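# Projektbericht: Türöffnen in der Simulation – Fehleranalyse zum Greiferstopp

Projekt Lirnine, Stand 4. August
Bearbeitung: Gruppe Plunano, Betreuung: Ans Verhoeven

## 1. Ausgangslage

Im Juli haben wir den Greifregler für runde Türknäufe in die Simulationsumgebung Desmet übernommen. Der Ablauf besteht aus Anfahren, Schließen, Drehen und Ziehen. In den ersten Läufen funktionierte das. Nach dem Wechsel auf die erweiterte Türbibliothek brach der Regler dann in der Schließphase ab oder meldete einen Griff, der keiner war. Im ungünstigsten Fall stieg die berechnete Kontaktkraft in einem einzigen Zeitschritt über das Limit und der Arm wurde von der Tür weggeschleudert. An echter Hardware wäre das ein Sicherheitsproblem, deshalb haben wir die geplanten Versuche am Laborarm zurückgestellt.

## 2. Fehlerbild

Der Fehler tritt erst auf, wenn der Knauf schon zwischen den geöffneten Fingern liegt. Die Anfahrt selbst ist unauffällig. 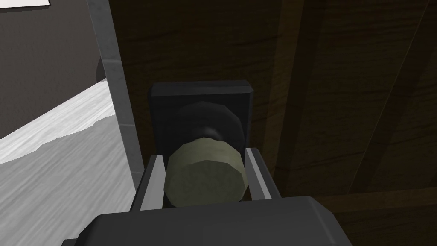
*Abb. 1: Geöffneter Greifer am Türknauf, quadratische Grundplatte.*

Im Log fielen zwei Dinge auf:

- Die Griffbestätigung kam 8 Zeitschritte vor dem ersten Fingerkontakt.
- Der Kontakt wurde zuerst am Greifergehäuse gemeldet, erst danach an den Fingern.

Der Regler wertete also eine Berührung des Gehäuses als Griff und leitete die Drehung ein. Beim Drehen verkantete der Knauf, und der Kontaktlöser reagierte mit der Kraftspitze.

## 3. Ursache

Wir hatten den Kontaktfilter im Modul Flellix so eingestellt, dass er alle Körper des Greifers zusammenfasst. Außerdem war die Anfahrtiefe fest eingetragen und stammte von einem Modell mit längerem Knaufhals. Die Form der Grundplatte hatten wir zunächst in Verdacht. Der Fehler ließ sich aber auch an der Tür mit hohem, schmalem Schild auslösen.

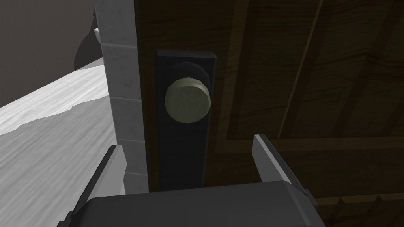
## 4. Maßnahmen

1. Kontakte werden getrennt nach Gehäuse, linkem und rechtem Finger ausgewertet. Ein Griff gilt nur bei Kontakt beider Finger.
2. Gehäusekontakt führt sofort zum Stopp und zum Rückzug.
3. Die Anfahrtiefe wird aus dem Türmodell gelesen.

Nach der Änderung liefen 700 Durchgänge ohne Kraftspitze. In 4 davon griff der neue Stopp, jeweils bei schräger Anfahrt.

## 5. Offene Punkte

Die schräge Anfahrt ist noch nicht untersucht. Vor der Freigabe für den Laborarm verlangt Ans Verhoeven eine Serie von 3.000 Durchgängen mit zufällig gewählten Startposen. Das Skript dafür liegt im Projektordner, die Auswertung fehlt noch.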